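Home and Family Studies | Working Papers

3.2 Mixed objects on sleeping surfaces

The household survey in Tarard recorded where small items came to rest between the times they were used and the times they were put away. Kitchens and entrances have been treated at length in earlier work on clutter. Bedrooms have received less attention, although the bed is often the largest clear horizontal surface in a small dwelling and is free for most of the day.

The full register holds 2,217 entries. Each entry gives the room, the surface, the type of item and its nearest neighbour on the same surface. Items were entered under their ordinary use (toy, medicine, clothing, paper, food packaging, other) and not by material or colour. Where an item could not be named with confidence it was placed under "other" and its general shape was noted.

Two coders worked through the register separately. Disagreements were mostly over packaging. An opened package with contents still inside was coded as the contents; an opened package whose contents could not be determined was coded as packaging. The Surnavthorpe protocol, which we otherwise follow, has no rule for this case, and its totals for packaging are therefore not directly comparable with ours.

3.3 Toys and medicines as neighbours

The pairing of most interest is that of a toy with a medicine box. Almost 20 per cent of bed entries that included a medicine also included a toy on the same surface. The share was lower for desks and lower again for shelves, where items had usually been sorted by kind. Neither the floor area of the room nor the size of the bed had a clear bearing on the result.

Soft bedding adds a practical difficulty. On a plush sheet small items sink slightly and tip, and boxes seldom lie flat. Residents who tidied from one side of the bed tended to gather the large, bright items first and to leave flat or pale ones behind. Figure 3 illustrates the pairing on a pale blue sheet: a yellow-orange plastic toy, a green and white medicine box with Chinese print, and an opened red and white package just behind the box. A small teal-blue object farther up the sheet falls under "other" in our scheme.
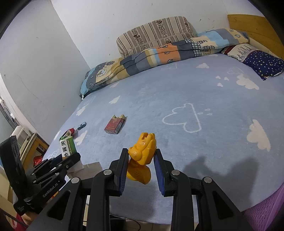
Figure 3. Toy and medicine box as neighbours on a bed.

3.4 Sorting order and storage

Residents in the Drarkimton group were asked to sort a mixed surface into labelled bins in any order they favoured. Toys were most often cleared first. Medicines were commonly set aside and dealt with last, as their proper place was in another room. The interval between the two steps is the period in which a medicine remains within reach, and it was longest in homes with no closed cupboard near the bedroom. The effect of adding such a cupboard is taken up in Section 4.

Contact the editors | Copyright and reuse | Back to top

Related papers
Fitzsimmons storage trial: closed and open shelving compared
Entrance clutter in small dwellings
Labelling household bins: a coding guide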